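May 26, 2026 - bench notes, trays and plants

Wiped down the green table first thing. The scratches in the top are still there and I don't think they will ever come out. Kept the long navy tray for the Plerngate trial and put the orange cup at the right-hand end, with the smaller blue one towards the left.

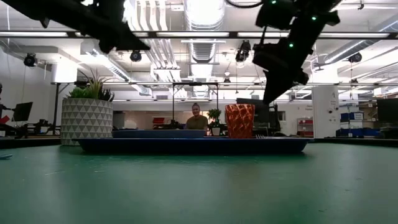 Benito Barroso wants the spiky plant moved before June, as he keeps catching his sleeve on it. I would leave it alone - it gets 200 ml on the 12th and seems happy with that. Darnell order still not in. Asked for felt pads for the trays, will chase tomorrow.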